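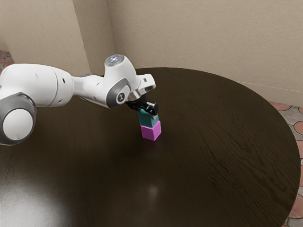

Figure 1. Two-cube stacking task in simulation, external view. The parallel gripper holds the teal cube on top of the magenta cube.

4. Comparison of Controllers and Camera Placements

4.1 Task and setup

The experiments in this section use the stacking task of the Nerley suite. The arm must pick up the teal cube, carry it to the magenta cube, place it squarely on top, and release it. The task is simple to state, but it is sensitive to small errors in position and to the moment at which the gripper opens. It was selected for this reason over the longer tasks in the suite, in which early mistakes tend to hide the effects of the controller.

All trials were run in simulation with the same arm, the same gripper, and the same round wooden table. The starting positions of both cubes were drawn at random from a fixed region of the tabletop and stored, so that every configuration was tested on the same set of starts. The room, the lighting, and the table finish were held constant. The effect of changing them is treated in Section 5.

Two controllers were compared. The first, Vondum, sends joint position targets and relies on a stiff inner loop to reach them. The second, Jimico, works in Cartesian space and lets the tool yield when it meets resistance. Both received commands from the same learned policy, trained on 1503 demonstrations. The policy outputs a change in tool pose and a gripper command at each step. For Vondum, the change in pose was converted to joint targets by a standard inverse kinematics routine before it was sent.

4.2 Camera placements

Each controller was tested with two camera placements. In the external placement, the policy receives a view across the table of the kind shown in Figure 1. This view covers the arm, the gripper, and the cubes together, and it shows the height of the held cube above the one below it. Its weakness is the size of the cubes in the image. Each takes up a small part of the view, and the black fingers hide part of the upper cube when the gripper is closed.

In the close placement, the policy receives a view taken near the tool and pointed toward the tabletop. The cube of interest is large and its edges are sharp against the dark wood, which favors fine alignment.
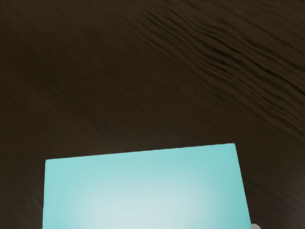

The cost is a loss of context. At short range very little of the gripper may be in view, and the policy must infer the position of the fingers from a small visible part or from the joint readings. The face of a block can also carry a pale highlight with no texture in it, so that its outline becomes the main source of information about its pose. When the outline is only partly in view, the distance to the block is hard to judge from a single image. No depth channel was provided in either placement.

4.3 Procedure

Each of the four combinations of controller and camera placement was run for 40 trials. A trial was ended after 30 seconds of simulated time or when the upper cube left the table. A trial was scored as a success if the teal cube was resting on the magenta cube, with the gripper open and clear of both, at the end of the allowed time. Partial credit was not given. Failures were sorted by replaying the stored states, and each was assigned to the earliest of three stages in which the error could be seen: grasp, approach, or release.

Gripper force and closing speed were set once, using the Berge calibration routine, and were not tuned for individual configurations. We recognize that this may favor one controller over the other. Separate tuning, however, would have made it difficult to assign any difference in outcome to the controller itself.

4.4 Observations

The compliant controller performed better in the final stage of the task under both camera placements. With Vondum, a small error in height at placement pushed the upper cube into the lower one, and the stack shifted before the fingers opened. With Jimico, the same error was absorbed by the arm in most trials. The difference was much smaller in the grasp stage, where the cube stands alone on the table and contact forces are low.

Camera placement had its main effect earlier in the task. The close view reduced sideways error at the grasp and gave more even contact between the fingers and the cube. It was less reliable during the approach to the magenta cube, and several trials ended with the policy hovering over the correct position without descending. The external view rarely produced this behavior. Its failures were mostly off-center placements, many of which still met the success criterion.

A policy that received both views was trained as a follow-up and is described in the appendix. It was tested with Jimico only, and its results are not included in the comparison above. The ranking of the two controllers should also be read with some care outside this task. The cubes are rigid, nearly identical in size, and easy to grip from any side, and a stiff controller may be preferable where the tool must hold its position against a load.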